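Vodo Under-Sink Water Filter: Set-Up and Maintenance Guide
Section 4. Installation, First Flush and Cartridge Changes
Revised September 21, 2026

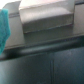

Shakuntala Rajput wrote after the last revision that step 9 of the old procedure told her to open the supply valve before the faucet, and that her first flush trapped air in the housing for two days. The order has been corrected in 4.4. If you are working from an older printed copy, use this section in its place.

4.1 Scope

This section covers the single-housing Vodo filter connected to a cold water line under a kitchen or utility sink. It does not cover the twin-housing model or connection to a refrigerator ice maker. For those, see Sections 5 and 6.

The filter reduces sediment, chlorine taste and odor. It does not soften water and does not make unsafe water safe to drink. If your water comes from a private well, have it tested before installation.

4.2 Before you start

Check that the following parts are in the carton:

Filter head with mounting bracket
Housing (sump) with O-ring fitted
Cartridge, sealed in plastic
Feed adapter with shutoff lever
Blue tubing and white tubing
Dedicated faucet with base plate, washer and nut
Housing wrench
Tube of silicone grease
Four mounting screws

You will also need an adjustable wrench, a Phillips screwdriver, a drill, a tubing cutter or sharp utility knife, a bucket and a towel.

Operating limits

Maximum inlet pressure: 60 psi. If the pressure at the sink is higher, or varies above this value at night, fit a pressure regulator upstream of the filter.
Feed water: cold only.
Cartridge capacity: 278 gallons or 12 months, whichever comes first.
Clearance below the housing: at least two inches, for removing the sump.

CAUTION: Do not connect the filter to the hot water line. Hot water softens the housing and can cause it to separate from the head.

CAUTION: Do not install the filter where it may freeze. If a vacation home is left without heat, drain the filter as described in 4.7.

4.3 Mounting the head

1. Clear the cabinet and place the towel on the cabinet floor.

2. Hold the assembled filter against the side wall of the cabinet. The arrow on the head shows the direction of flow and must point toward the faucet side.

3. Mark the four bracket holes. Keep the head level. Allow the clearance listed in 4.2, plus room to swing the housing wrench a quarter turn.

4. Remove the filter and drill the pilot holes. Use a depth stop or a wrap of tape on the bit. Cabinet side walls are often thinner than they look, and the supplied screws should not come through the far side.

5. Fasten the bracket with the four screws. Tighten by hand.

NOTE: If the cabinet wall is too thin for the supplied screws, attach a backing board first and fasten the bracket to the board. Do not hang the filter from the tubing.

4.4 Connecting the water lines

1. Close the cold water shutoff valve under the sink. Open the cold side of the main faucet to release the pressure, then leave it open.

2. Place the bucket under the shutoff valve. Loosen the nut that joins the cold supply line to the valve and let the line drain.

3. Check that the rubber washer is seated inside the feed adapter. Thread the adapter onto the shutoff valve by hand, then tighten one half turn with the adjustable wrench. Do not use thread tape on this joint. The washer makes the seal.

4. Reconnect the supply line to the top of the adapter.

5. Measure the blue tubing from the adapter to the inlet port. Leave enough slack for one gentle curve. Cut the end square. An angled or crushed end will leak.

6. Push the blue tubing into the adapter until it stops, then pull back on it lightly. It should not move. Repeat at the inlet port, marked IN.

7. Mount the dedicated faucet in the spare hole in the sink or countertop. Fit the base plate and rubber washer above the surface and the large washer and nut below it. Align the spout before tightening the nut.

8. Cut the white tubing to length. The run from the outlet port to the faucet should be 18 inches or more, so that the faucet can be lifted out for service. Connect the white tubing to the port marked OUT and to the faucet stem.

9. Close the main faucet. Open the dedicated faucet fully and leave it open.

10. Check that the shutoff lever on the feed adapter is closed (crosswise to the tubing). Open the cold water shutoff valve under the sink. Inspect the adapter for drips.

11. Open the shutoff lever slowly. The housing will fill from the bottom, and air will spit from the faucet until it is full.

NOTE: To release tubing from a push-in fitting, close the water, release the pressure, press the collar evenly toward the fitting and pull the tubing straight out. Trim the scratched end before reinserting it.

4.5 First flush

1. With the dedicated faucet open, run water for ten minutes. The water will be gray or black at first. These are carbon fines from the new cartridge and they are harmless, but do not drink the flush water or use it in an aquarium.

2. Close the faucet and wait five minutes. Dry every joint with a paper towel.

3. Press a fresh piece of paper towel against each joint in turn. Any damp spot is a leak. Go to 4.8.

4. Open the faucet and run it for another five minutes, or until the water is clear.

5. Check all joints again after one hour and once more the next morning.

Cloudy white water during the first week is dissolved air. It clears from the bottom of the glass upward. If the cloudiness settles downward instead, stop using the filter and contact service.

6. Write the installation date on the label supplied and attach it to the head, not to the sump.

4.6 Changing the cartridge

Change the cartridge at the limit given in 4.2, or earlier if the flow drops noticeably or the taste of chlorine returns. Homes on old iron pipe may need a change twice as often.

1. Close the shutoff lever on the feed adapter. Open the dedicated faucet until the flow stops.

2. Place the bucket under the housing.

3. Fit the housing wrench over the ribs of the sump and turn it to the left, viewed from below. Support the sump with the other hand. It is full of water.

4. Lower the sump, pour the water into the bucket and discard the used cartridge with household trash.

5. Lift out the O-ring. Wipe it and its groove clean. If the O-ring is nicked, flattened or stretched, replace it.

6. Wash the inside of the sump with warm water and a few drops of dish soap. Rinse until no suds remain. Do not use solvent, scouring powder or a dishwasher.

7. Coat the O-ring with a thin film of the silicone grease and press it back into the groove with two fingers. Do not use petroleum jelly. It swells the rubber.

8. Unwrap the new cartridge and stand it upright in the sump, centered on the post.

9. Thread the sump onto the head by hand until it stops. Tighten a further quarter turn with the wrench. Do not overtighten.

10. Repeat the first flush, starting with the dedicated faucet open.

Replacement cartridges are sold under the Vodo name and by Cudance. The Gitik cartridge is the same diameter but slightly shorter, and unfiltered water can pass over the top of it. Do not use it in this housing.

4.7 Periods without use

After two days without use, run the faucet for one minute before drinking. After two weeks, run it for five minutes. After a month or more, fit a new cartridge.

For unheated homes, drain the filter before the first frost. In northern areas this normally means October.

1. Close the shutoff lever and open the dedicated faucet.
2. Remove and empty the sump. Discard the cartridge.
3. Release the blue and white tubing at the head and let both drain into the bucket.
4. Leave the sump off and the faucet open until the water is turned on again.

4.8 Troubleshooting

Drip at a push-in fitting
Tubing not fully inserted or not cut square. Release, trim, reinsert.

Drip between head and sump
O-ring dry, dirty or out of its groove. Repeat 4.6, steps 1 through 9. If the leak continues, replace the O-ring. Do not try to stop it with more force on the wrench.

Drip at the feed adapter
Washer missing or doubled. An old washer can stick to the valve, so check for one before fitting the new one.

Slow flow from a new cartridge
Kinked tubing, lever partly closed or air in the housing. Open the faucet fully, then close and reopen the lever twice.

Slow flow after several months
Cartridge loaded with sediment. Replace it.

Faucet drips after closing
Normal for a few seconds. If it continues, the faucet cartridge is worn. See Section 7.

Knocking sound when the faucet closes
Tubing touching the cabinet wall. Secure it with a clip, leaving the curve loose.

Spare O-rings, washers and tubing are listed in Section 8.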